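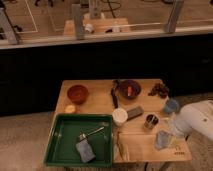 Reddish-brown bowl, top left of the table

Thread: Is thrifted pottery safe to eat out of?

collport_kim
Posted 26 Nov 2023
So I've gone a little overboard at the Salameh Street flea market since August and now I own way too many bowls. The one up top is my favorite color. My question is about another one, a deep green soup bowl with no maker's mark at all. Can I eat out of it or is it a plant saucer now? I paid 6 bucks so I won't cry either way.

mudpuppy42
No mark, no soup. That's my rule and I've been throwing pots for years. Old glazes can have lead in them and you can't tell by looking. Use it for keys.

gravyboat_227
Oh come on, my grandma fed nine of us out of unmarked bowls! I get being careful with a chipped one, or anything that leaves chalky stuff on your finger, but if we tossed every bowl without a stamp there'd be no flea markets left. I eat cereal out of mine every single day.

mudpuppy42
And my uncle never wore a seat belt. Lead builds up slowly, so "I feel fine" doesn't mean a whole lot. Acidic food is the worst for it - tomato sauce, lemon, vinegar, coffee.

Neluvden
Somewhere in the middle here. I'll use unmarked stuff for dry things like crackers or wrapped candy, never anything hot or sour. The swab kits from the hardware store are OK as a first check but they can miss things. If you really love the bowl, call a lab and ask about a leach test. Mine cost 42 dollars, and yes, that was more than the bowl.

collport_kim
Ugh, 42 dollars for a 6 dollar bowl. But I do love it... Next question then, what do you all wash the old stuff with? I've been going easy and doing it by hand.

Bolteo
Soft sponge, lukewarm water, mild soap. I keep the silverware well away from the glaze too, metal leaves gray marks on a matte finish and they're a pain to get out. A cheap plastic tray is great for holding the sponge and spoons off to the side. 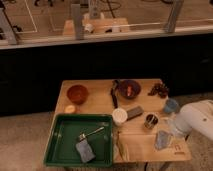
Re: gray marks on matte glaze

gravyboat_227
Baking soda paste and a soft cloth got mine off. Took two tries.

mudpuppy42
Fine, we agree on something. Still not eating your cereal.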